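November
Prepared by Teguh Yusof, Delegate Systems

Section 4: Setting up session check-in and attendance records

This section is for organisers of clinical education days who use Winen to admit delegates and record attendance. It assumes that the event has been created and the program entered under Section 3. Staff working at the door need only steps 4 to 9.

Before you begin

Confirm that each session has a title, a start time and a room. Sessions without a room do not appear on the check-in screen. A Winen event file holds up to 1,000 delegates. Larger events must be divided into two files and joined after closing.
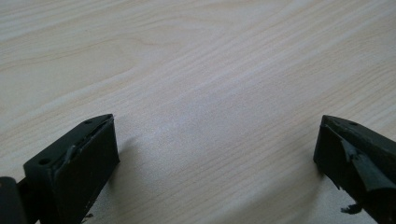
Can a delegate be admitted to a masterclass without having booked it?
Delegates may be admitted if the session has unfilled places and the organiser has turned on door entry for that session. The place is charged to the delegate's account at the rate shown in the program.

Setting up the event file

1. Sign in to Winen with the organiser account. Door accounts cannot change session settings.

2. Open Sessions and enter the capacity of each room. Injectables demonstrations and other restricted sessions are normally set at 50 places. Check the figure against the venue's licence before saving it.

3. For each restricted session, select the registration classes that may attend. Medical practitioner, nurse and dental practitioner are listed separately. A class left unselected will be refused at the door.

CAUTION: Do not select "All classes" for a session in which prescription products are named or shown. Rules on the promotion of these products to the general public differ between jurisdictions, and the organiser remains responsible for who is admitted.

Checking delegates in

4. Open the door screen 30 minutes before the first session and choose the room.

5. Scan the code on the delegate's badge. A green bar confirms entry. An amber bar means the delegate is booked into a different session at the same time.

6. Where the bar is amber, ask the delegate which session they wish to attend and press Move or Keep. The decision is recorded against the door account in use.

7. Where the bar is red, direct the delegate to the registration desk. Door staff should not discuss a delegate's professional registration in the queue.

Note: If the connection fails, continue scanning. Entries are stored on the device and sent when the connection returns. Do not sign out while the words "Entries waiting" are displayed – unsent entries are lost at sign-out. 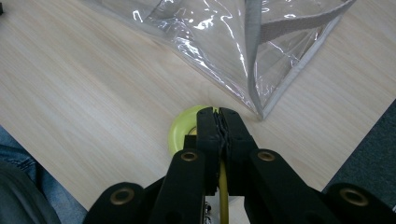

Figure 4.2 Clear plastic bag on a wooden tabletop

Recording departures

8. Scan each badge again as delegates leave. Attendance is credited only where both an entry and a departure are held.

9. Delegates who leave early receive credit in proportion to the time attended, unless the accrediting body requires full attendance. This is set for each session under Credit Rules.

Closing the file and issuing certificates

10. Close every session before closing the event. An open session is shown with a clock symbol.

11. Review the exceptions list. Missing departures may be completed by hand if the organiser holds other evidence of attendance, such as a signed sheet. Enter the source of the evidence in the notes field.

12. Press Issue. Certificates are sent to the email address on the registration and remain available for download for 31 days.

CAUTION: Certificates cannot be recalled once issued. A corrected certificate carries a new number, and the delegate must be told in writing that the earlier one is withdrawn.

For exports to Prilov or Meder, see Section 5.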